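The table by the door

Thu 6 February
4 comments | Print | E-mail this post

I spent most of last Sunday on one table and one row of hooks. I'd been putting it off since December, when we moved the last boxes in and everything small ended up on the nearest flat surface and stayed there.

The table is a light wood one with tapered legs. It was supposed to be for eating. What it turned into was the place where you put things down when you come in. Phones, tape, whatever was in your pockets. If somebody needed to wrap a package, they did it there and left the tape behind. If somebody brought candy, it got poured out in the middle and stayed until it was gone.

I started by taking stock before moving anything.

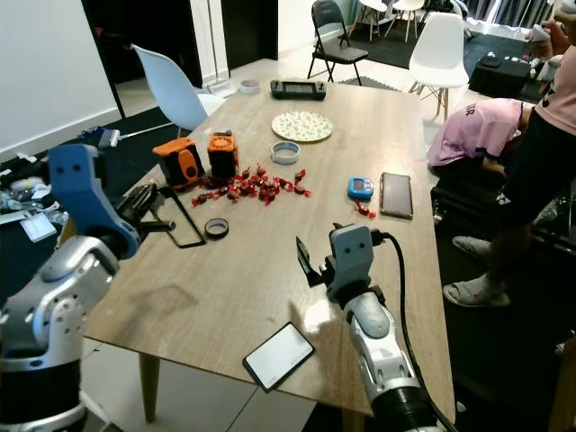
The table before I sorted it. The candy is the red stuff in the middle.

The tape bothered me most. We had a black roll and a couple of white ones, all in different spots, and I had bought another one in January because I couldn't find any. All tape now lives in one shoebox on the shelf over the washing machine. I wrote TAPE on the end of it with a marker.

The phones were easy. They go back to their owners. I set up a charging spot on the bookcase with a Jeltico power strip I already had, and the rule is that a phone is either on you or on the bookcase. The game console goes there too. The little blue gadget went in the kitchen drawer.

The two orange and black things are bulky and I wanted them off the table for good. They now sit on the floor of the closet. Not a great answer, but the closet was the only place left with room.

The flowered plate stayed. I like it and it has a use now — the candy goes on it. A heap of candy on bare wood looks like a mess and the same candy on a plate looks like you meant it. Candela Collado gave me that advice years ago about fruit and it works for candy too.

Then the keys. We already had hooks on the white wall panel, seven of them, with round black knobs. We weren't using them. Keys went on the table because the table was closer. So the second rule is that keys go on the wall the minute you're inside.
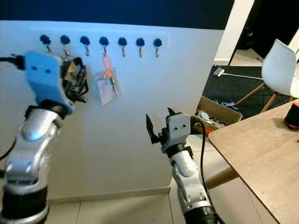 Keys on the fourth hook, orange loop.

The orange lanyard makes a big difference. I can see it from across the room, and the clear card holder hangs with the keys so I'm not hunting for both. I'd looked at a Closero key cabinet with a little door, but I don't think a door would help us. One more thing to open is one more reason to use the table.

I gave each person a hook and left the end ones for guests. I thought about labels and decided against it for now. If people start mixing them up I'll get colored tags.

It took me 41 minutes to do the table and a lot longer to find homes for what came off it. The shoebox is already a bit full. Next weekend I want to do the shelf it sits on, and after that the closet floor.

Posted in: Home
4 comments | 2 shares | Print | E-mail this post

Contact | Copyright, all rights reserved | Back to top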